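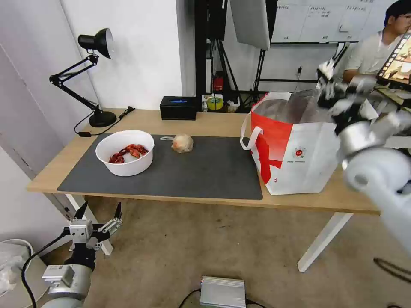 How long do you need to wait before you eat after a long run? As soon as your stomach will let you, and for me that's usually 46 minutes, because I timed it all through marathon training like the huge nerd I am.

I should back up a bit. I signed up for the Gatthorpe Marathon in February, on the couch, under a blanket, with a cold. I'd done a couple of halfs and a lot of lazy loops along the river, and I figured the full thing would be the same but longer. Ha! The running part I could sort of plan for. The eating part knocked me flat.

My first really long training run was out to Vullutgate and back, and I came home, took a shower, lay down on the bathroom mat and felt awful for the rest of the day. Headache, shaky hands, zero interest in food. By evening I was so hungry I ate cereal out of a mixing bowl and then half a loaf of toast. I did the same thing the next week, and the week after that, and I was starting to dread the runs, which was a shame since it had finally stopped raining and the path was gorgeous.

So I started keeping notes. Just a cheap notebook by the front door with a pen tied to it. I'd write down when I stopped running, when I first felt like eating, and what I ate. The 46 is what it came out to on average (yes, I did the math, leave me alone). Hot days it was later. Days when I'd had something during the run it was way sooner, so that was a pretty big clue right there.

I am terrible at eating while I run. Gels make me gag, all of them, I've tried every flavor at the running store and the "salted watermelon" one still haunts me. What finally worked was the Stilleo chews, cut in half, one half at a time with a sip of water. I keep them in the little pocket on the back of my shorts and I have washed that pocket with chews in it more than once. Don't do that.

For right after, I've landed on chocolate milk. I know, everybody says chocolate milk! I held out for ages because it sounded too much like a treat. But it goes down when nothing else will, and it buys me time until I can face a plate. Then I want salt. Crazy amounts of salt. Pickles, soup, ramen, crackers straight out of the sleeve, leftover fries if there are any. Sweet stuff I can't even look at until dinner.

The other thing I got wrong was the day before. I had this idea that carb loading meant one gigantic bowl of pasta at bedtime, and I slept like garbage every time. Now I eat my big meal at lunch, have something smaller and boring for dinner (rice and eggs, mostly) and I'm in bed feeling normal. It's made more difference than my new shoes did, and my new shoes cost me nearly 200 dollars, so I'm a little bitter.

Oh, the shoes! They're the Midtbø ones, the blue pair I kept going back to look at. They're great on pavement and slippery as heck on the wooden bridge. I also went up half a size and my toenails are thanking me. I still have 2 that are a weird color and I've decided to simply not look at them until sandal weather.

A few people asked me about the last stretch of the plan, so: my longest run was three weeks out, then I cut back a lot, and I hated it. I was so grumpy. My legs felt heavy, I was sure I had a stress fracture in my left foot (I didn't) and I reorganized the hall closet twice. If you're in your taper right now and snapping at the cat, that seems to be pretty standard.

It's May 2019 as I type this and the race is 11 days away. My bib is on the fridge. The forecast keeps flipping between drizzle and sunshine, and I keep checking it anyway, usually at midnight. I'm packing a bag to leave at the finish with dry socks, a big sweatshirt, chocolate milk in a thermos and the saltiest pretzels I can find.

If you've run Gatthorpe before, please tell me how bad that hill after the old mill is. I've heard "barely a bump" and I've heard "I cried," and I'd like to know which one to tell my legs about. Also whether the water stops have real cups or those squishy bottles, because I still can't drink out of a cup while moving without getting most of it up my nose.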